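Session 6: Sorting a mixed bin (the odds-and-ends problem)

Right, welcome back, and well done to everyone who handed in the packing exercise early. I'm still marking those, so please don't email me about them yet! These notes go with the practical and cover more than I'll manage to say out loud, so do have a read before you come down to the workshop.

Last time we talked about tidy stock, the kind that arrives in cartons with a label on every side. Lovely stuff, but in any lost property office, charity sorting room or returns desk, what you get is a bin with a bit of everything in it. I spent two summers on the returns desk at Brannigan when I was younger (cold building, very good tea) and most of what I know about mixed goods comes from there.

So, what makes a mixed bin hard? My answer used to be "the amount of stuff", and I've changed my mind. A bin with 3 things in it can hold you up longer than a full one if they have nothing to do with each other. With a full bin of gloves you get into a rhythm. With a glove, a comb and a toy brick you have to stop and think each time: what is it, which tray does it go in, how do I pick it up?

That last one gets skipped in the textbooks, so let's stay on it for a bit. A glove is floppy and gives you plenty to grab, but it never comes up the shape it went down, and the fingers like to catch on whatever is next to them. A comb is thin, and if it has slid up against the wall of the bin you'll be scrabbling at it with your fingernails. I usually slide it out towards the middle first and lift it from there.

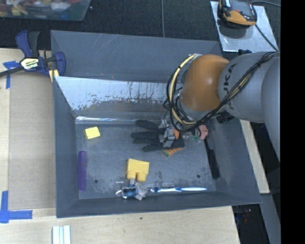

Toy building blocks are the easy ones, and I always tell people to leave them until they need a breather. Flat sides, firm, same shape from one second to the next. Crumpled clear wrapping is the opposite and I have a real grudge against it. Is it rubbish? Is it a bag with something in it? You have to open it out to know, so give it its own tray and come back at the end, otherwise you'll lose your rhythm completely.

Long-handled tools: take them by the handle, look at what the other end is doing before you lift, and don't drag them across everything else. Small fiddly bits made of several parts get picked up whole and put in the "look again" tray. Please don't pull them apart to see what they are. (Someone does this every year.)

Now the order of work. Rostislav Charvát, who taught this module before me, had everyone take the soft things first, because they hide what's under them. I still teach it his way, though I know the Finberg handbook starts with the biggest item and plenty of people swear by that. Try both in the practical and write down which suited you. I don't mind which you prefer but I do want to see a reason, and "it felt quicker" is not going to get you many marks!

A word on the trays. We use five: wear, toys, tools, personal care, look again. Combs and brushes go in personal care even when they look like toys. Work gloves go in wear, not tools, and yes, I know, we have this argument every April. The Zumon sheets put them under tools, so cross that line out if you've got the old printout.

For the write-up I'd like one side of A4 on a single item that gave you trouble. Say where it was lying, what it was touching, how you first tried to get hold of it and what you changed. A sketch helps, even a bad one.

Reading: the Vanton booklet, chapter 3, and the first half of chapter 4 if you're keen. Bring a pencil, and tie long hair back please.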